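Orel Manipulation Forum > Methods and Results > Rim grasping on flat plates: regrasp policy versus single attempt

Posted by jstockdale_orel
Moderator

Members are invited to comment on the September results from the Horrocks tabletop evaluation. The question under review is whether a policy trained with regrasp demonstrations handles flat tableware better than one trained on clean, single-attempt demonstrations only. Both policies were trained on 700 demonstrations. Each was then run for 20 trials per object, with the objects returned to marked positions between trials.

The plate lying flat on the mat remains the hardest item in the set. The fingers must reach the rim at a shallow height, and a small error in depth either presses the plate into the mat or misses it.

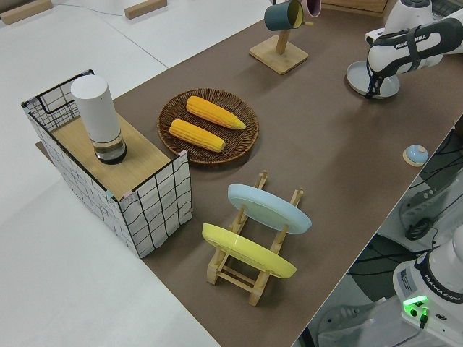 Figure 1. Kitchen layout, gripper at the rim of the flat plate. Dish rack, mug stand and corn tray also on the mat.

The single-attempt policy failed 5 of its 20 trials on this plate. The regrasp policy failed 4. Full logs are available to members on request.

Jade Stockdale

Reply from b_crabtree
Member

Thank you for posting the results. I do not believe a difference of one trial supports any claim in favor of regrasp data. With 20 trials per condition, that gap is well within what we see when the same policy is run twice. The summary circulated to the Skornent group used the word "improvement," and I would ask that it be withdrawn.

Bradley Crabtree

Reply from w.catterall
Member

I agree with Bradley on the statistics but would not dismiss the method. The failure counts hide how the trials ended. A policy that misses the rim and tries again is of more use to us than one that closes on air and carries on to the rack. Was time to completion recorded?

Reply from jstockdale_orel
Moderator

It was recorded, and the regrasp policy was slower on average. The wording of the summary will be corrected.

Reply from primo_fiore
Member

May I raise a separate concern? Two plates stand in the rack in this layout, and the flat plate is close in color to one of them. In the Teltinell runs we had trouble with policies drifting toward the wrong plate. Unless those failures are scored separately from missed grasps, the comparison mixes two problems.

Reply from y_hollis
Member

Primo's point is fair, although I would oppose removing the rack plates. Clutter is part of the protocol, and results from a cleared mat would not compare with our earlier ones. Score the two failure types separately and keep the layout as it is.

Reply from b_crabtree
Member

I can accept that, provided the trial count is raised before anything further is circulated.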